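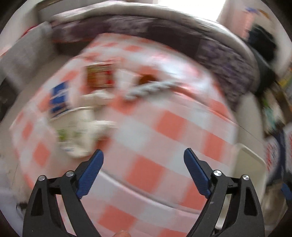 4.2 卓布と「とりあえず」の置き場

食卓を片づける、という言い方は日常では一語で通じるが、聞き取りを重ねるとこの一語の中に少なくとも三種類の作業が同居していることがわかる。食器を流しへ運ぶこと、食品を棚か冷蔵庫へ戻すこと、そして残ったものを卓の隅へ寄せて見なかったことにすることである。前節では前の二つを扱った。本節では三つ目を扱う。先行研究がこれを正面から取り上げてこなかった事情は理解できる。研究者の食卓にも隅はあるからだ。

対象はグレルステッド(Grerstead)地区の82世帯である。このうち19世帯が、食事のとき以外も食卓に布を掛けたままにしていた。以下ではこれを常設卓布世帯と呼ぶ。食事の前に布を広げ、終わると畳む世帯は、調査票の設計段階では相当数あると見込まれていたが、面接で「毎回ですか」と尋ねると、多くの回答者がいったん黙り、それから「だいたい」と言い直した。分類はこの沈黙のあとの回答に従った。

図3は卓布の一例である。コーラルピンクと白の大柄なギンガムチェックの上に、白い文字の入った青と白の箱、赤・黄・緑で印刷された小さな四角い包み、緑の印刷のラベルがついた白い容器が出ている。本稿の符号化では、これらはいずれも「包装品」に入る。中身による分類は当初試みたが、途中で断念した。卓上に出ている包装品の中身を住人に尋ねると、三回に一回は住人自身がラベルを読んでから答えるためで、それなら調査者が読んでも同じことになる。

卓布の柄については、仮説と呼ぶのもためらわれる予想があった。すなわち、柄の目が大きく明るい布の上では物が目立ち、したがって早く片づくだろう、というものである。ピアース(Rochelle Pearce)は住居内の視覚的な煩雑さを論じた草稿の中で、無地の面に置かれた物は「告発されている」ように見えると述べた。魅力的な表現だが、格子柄の場合にどうなるかは書かれていない。そこで本調査では柄を、無地、細かい格子、大きい格子、花柄、その他の五つに分けて記録した。その他には、もとの柄が洗濯によって判読できなくなった布と、世界地図が一枚含まれる。

予想は外れた。格子の大小と包装品の滞留のあいだに、説明に値する関係は見られなかった。無地の布も同様で、告発されたはずの物は平然と翌朝まで残っていた。柄について住人が語ったことのほうが、結果としては豊かだった。大きい格子を使う回答者の一人は、皿を桝目に合わせて置くと家族が文句を言わなくなると述べ、別の回答者は、格子があるとどこまでが自分の領分かがわかると述べた。後者の家では、夫の郵便物が国境を越えて久しいという。花柄の布を使う回答者からは領土に関する発言がまったく得られなかった。この差を検定にかける方法は、著者らには思いつかない。

滞留と関係があったのは、むしろ布を誰が洗うかである。布を洗う人が決まっている世帯では、その人が布を剥がす直前に卓上が一掃される。一掃といっても、物の行き先が棚であることは少ない。椅子の座面、電子レンジの上、階段の下から二段目などが多く、布が乾いて戻ると、物もまた戻ってくる。ある世帯では戻る位置までほぼ元どおりであった。調査補助のタサニー・タウィーサック(Tassanee Thaweesak)はこの現象を野帳に「引き潮」と記しており、本稿でもこの語を採用する。査読者の一人からは、より学術的な用語に改めるよう求められたが、候補として示された「周期的一時退避行動」では、回答者に読み上げたときに誰も自分のことだと気づかなかった。

引き潮の実際を、一つの世帯に即して示す。ナンタナ・イェンスック(Nantana Yensuk)の家では、一辺100センチの正方形の卓に、縁が床へ向かってかなり垂れる大きさの布が掛けられている。もとは別の、もっと大きな卓のために買ったものだという。卓は引っ越しの際に手放し、布だけが残った。垂れた部分は膝に乗り、彼女によれば冬は都合がよく、夏は誰もそのことを話題にしない。一月の訪問時、卓上には袋入りの乾物、薬局の紙袋、輪ゴムで口を留めた菓子、そして爪切りがあった。

午前中に布を洗うことになり、これらは順に出窓へ移された。順番には明らかな規則があり、食べられるものが先、食べられないものが後、爪切りは最後であった。理由を尋ねると、規則などないと言われた。その後、彼女は同じ順番で物を戻した。このとき菓子だけは戻らなかったが、これは同席した調査者二名と住人が消費したためで、分析からは除外している。

なお、布のない状態の卓は、住人によって「裸」「よそゆき」「病院みたい」などと形容された。卓布が洗われているあいだ、この世帯では食事を台所で立ったまま済ませている。天板に傷や染みがあるのかと尋ねると、見せてはくれたものの、どこに傷があるのかは調査者にはわからなかった。イェンスックは指でさし、こちらは礼儀としてうなずいた。

常設卓布世帯の住人は、卓布を掛ける目的として天板の保護を最も多く挙げる。ところが天板が何から保護されているのかをさらに尋ねると、答えは鍋の熱、子どもの筆記具、醤油、猫と広がり、そのいずれもが布一枚では防げないことを、住人は十分に承知している。ヤオワラック・チャンタラシー(Yaowalak Chantharasri)の世帯では、布の上にさらに透明なシートが敷かれていた。天板を守る布を守るシートである。シートに汚れがつくのを嫌って、食事のときはその上に盆を置く。盆には小さな敷紙がある。この層をどこまで「卓布」に含めるかについて著者間で意見が分かれ、最終的にシートまでを含めることにした。盆は持ち上げれば外れるという理由だが、持ち上げれば外れるのはシートも同じであり、この基準に著者らが満足しているわけではない。

布の下にも触れておく必要がある。調査票には当初、布の下に関する項目がなかった。追加したのは二軒目の訪問のあとで、布を直そうとした住人が、その下から町内の回覧と、期限の過ぎた洗剤フリエ(Fullier)の割引券を取り出したからである。以後、許可を得られた世帯では縁をめくって確認した。布の下に置かれるのは薄い紙類にほぼ限られ、住人の説明はどの家でもよく似ている。なくさないためにそこへ入れた、というのである。入れたことを覚えていた例は少ない。ある回答者は、自分の書いたメモを布の下から出して読み、何についてのメモかを調査者に尋ねた。

ボドナール(Piroska Bodnár)は、家庭内の水平面は放っておけば必ず物で覆われるとし、収納を増やしても覆われる面が増えるだけだと論じている。本調査の観察はこの主張とおおむね矛盾しない。ただし彼女の議論は棚と窓台を中心としており、食卓については「食事という強制的な更新がある」として例外扱いにしている。常設卓布世帯を見るかぎり、この更新はさほど強制的ではない。食事に必要な面積は人数分の皿と椀が載ればよく、残りの面は更新を免れる。包装品は食事のたびに皿に押されて少しずつ奥へ下がり、食後に少しずつ手前へ戻る。面接のさなか、回答者が話しながら調味料の容器を肘で奥へ送り、話し終えると手で引き寄せる動作がたびたび見られた。本人に伝えると、たいていは次の一回だけ動作が止まる。

包装品を箱や籠にまとめてから卓に置く世帯もある。収納用品のスカナメッティ(Skanametti)を使っているという世帯では、仕切りのついた箱が卓の中央にあり、仕切りごとに入れるものが決められていた。決めたのは長女で、守っているのも長女である。ほかの家族の物は箱に立てかけられていた。箱があることで卓上の物が減ったかという問いに、母親は「箱が増えました」と答えた。著者らはこの回答を「どちらともいえない」に符号化したが、読み返すたびに判断が揺らいでいる。

測定上の難点もある。訪問の日時は事前に伝えてあり、住人には片づける時間があった。最も整った卓を見せた世帯では、玄関脇の部屋の扉が面接中ずっと閉じられており、調査者が手洗いを借りようとして誤ってそちらへ向かうと、家族のうち二人が同時に立ち上がった。したがって、本節に示した滞留の傾向は低めに出ていると見るべきである。反対に、調査者をもてなすために茶や菓子が出され、卓上の物が増えた世帯もあった。もてなしの品は原則として集計から外したものの、もてなしのために棚から下ろされ、次の訪問でもまだ卓上にあった海苔の缶をどう扱うかは、最後まで決着がつかなかった。集計表では脚注がついている。

柄、洗濯の担当、布の下、という三つの観点のうち、次節で引き続き扱うのは洗濯の担当である。オンガート(Ongart)団地の補足調査では、引き潮の行き先が集合住宅と戸建てでどう違うかを調べた。階段のない住戸で「下から二段目」に相当する場所がどこになるかは4.3で述べる。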